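Moderators and Contributing Writers, Neighborhood Boards
Flolomell Community Media

Flolomell is seeking part-time moderators and contributing writers for its neighborhood message boards and for the weekly column drawn from them. The boards serve residents of 33 local areas. Members use them to ask for a plumber, report a missing cat, give away a couch or complain about leaf blowers, and a good share of what they post is very funny. The column, which runs under the title Nina, collects the best of it for readers across the region.

There are four moderator positions and five writer positions open. Applicants may apply for both, but no one will be appointed to more than one.

Duties of moderators

Moderators read new posts during an assigned shift, answer member reports and remove material that breaks the posting rules. They also mark posts that may suit the column and pass them to the editor. A shift lasts four hours and may be worked from home. Evening shifts begin at 6:00 p.m.

Duties of writers

Writers prepare one column item each week from the posts passed to them. Each item must quote the original post accurately, spelling included, and must leave out names, street addresses and any detail that would identify a household. Posters are asked for consent before an item runs — writers send that request themselves, using the standard letter.

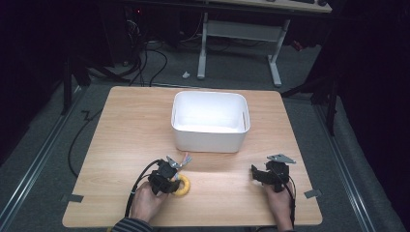

May I apply if I already post on one of the boards?

Current members are welcome to apply, and many of our staff began as members. A moderator is not assigned to the board for the area in which he or she lives, and a writer may not use his or her own posts in the column.

Qualifications

Applicants must be 18 or older and able to write clear, correct English. Experience with a newspaper, newsletter or online forum is helpful but is not required. Moderators should be able to stay polite in a long argument over parking. Writers should have a light touch and should understand the difference between laughing at a post and mocking the person who wrote it.

Pay and training

Moderators are paid by the shift and writers by the published item. Current rates are sent to every applicant before the interview. Training is paid and takes place in September, in Room 484 of the Drevero Building. It covers the posting rules, the consent letter and the Drutex queue, where all member reports are handled.

How to apply

Send a one-page letter, a resume and one short sample to Lizeth Londoño, Editor, Neighborhood Boards. The sample should be a column item of your own based on a public notice, flyer or sign — please do not send screenshots of private messages. State clearly which position you are applying for and which evenings you are able to work.

Questions about pay or accommodations for a disability should be directed to Harsh Mittal in the personnel office. Applications will be read as they arrive until all positions are filled.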